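Reference > Hand-held tools > Grippers > Skorkwood gripper

Skorkwood gripper: setup and maintenance

September 21, 2019, by Zanele Steyn

The Skorkwood gripper is a two-finger, hand-held gripper used to record handling tasks for robot training. A person holds the tool and works with it directly, and the recordings are later used to teach a robot arm fitted with the same fingers. It was developed at the Furau workshop and is best known from the Murnusar cloth station, where it is used for folding and sorting household fabrics.

Construction

The fingers are dark plastic and end in squared blocks, each with a flat gripping pad on its inner face. The rounded base of the finger carries a brass-colored insert. Small holes in the pad blocks take the fasteners used when a block is changed. Both fingers are driven from one trigger and close toward a common center line, so a fault in one usually shows up as uneven contact at the other.

The camera is fixed to the body of the tool and looks out past the fingers. Its position is set once, when the tool is assembled, and is not changed between sessions – a shift of even a small amount makes new recordings hard to combine with old ones.

Setting up the station

The Murnusar station consists of a table, a shelf of cloths and a charging dock. The tabletop is wiped down before use. Marks on the wood are left alone if they cannot be felt with a fingertip, but raised glue or tape residue is removed, as it catches on thin fabric.

Cloths are placed to one side before the first recording, with the middle of the table left free for the fingers. The operator then opens the gripper fully, holds it low over the wood and checks the camera view. Both pads should be in view at the bottom corners, at nearly the same height. If one sits clearly higher than the other, the finger bases are checked before anything is recorded.

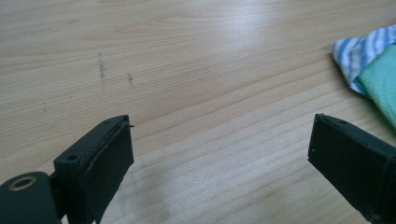 Steyn has argued that the open check catches less than operators think, and that a slow close on a folded sheet of paper should come first, with the open view used only to confirm the result. The Furau instructions keep the older order. At Murnusar both checks are done, and the results are entered in the station log with the tool number.

The width reading is set to zero with the pads just touching. The trigger is then released and pulled again five times. A reading that fails to return to zero points to a loose base or to dirt behind a pad.

Routine care

Lint is the main problem at a cloth station. Fibers collect on the pads and along the seam where the pad meets the plastic, and a loaded pad slips on smooth cotton. Pads are brushed at the end of each session with a dry, stiff brush. Solvents are not used. The camera lens is cleaned with a lens cloth kept in the dock drawer, separate from the fabrics used in recording.

Pad edges wear before the flat face does. Light fraying at a corner is accepted at Murnusar as long as the face still lies flat against the block. A pad that has begun to lift is replaced, along with the pad on the opposite finger – mixed pairs grip unevenly. The station inspects its pads every 1000 closings and replaces them at 2000, whatever their condition. One pair, removed early in February after 293 closings, had been fitted with the wrong adhesive.

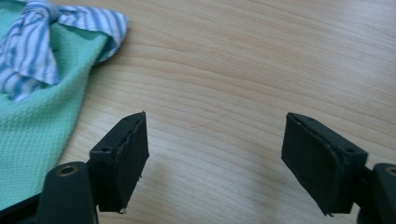
Replacing a pad block

The trigger is locked open and the battery removed. The block is supported from below while its fasteners are taken out, then drawn straight off the finger. The replacement is pushed on by hand until it seats. Fasteners are tightened a little at a time, alternating between them, and are stopped as soon as they are snug. The inserts in the finger bases are not disturbed during this job.

After refitting, the zero and paper checks are repeated. Blocks made by Lūse, which supplied the first 62 tools, are slightly thicker than the later type and need the width reading set again from the start. The two types are stored in separate trays.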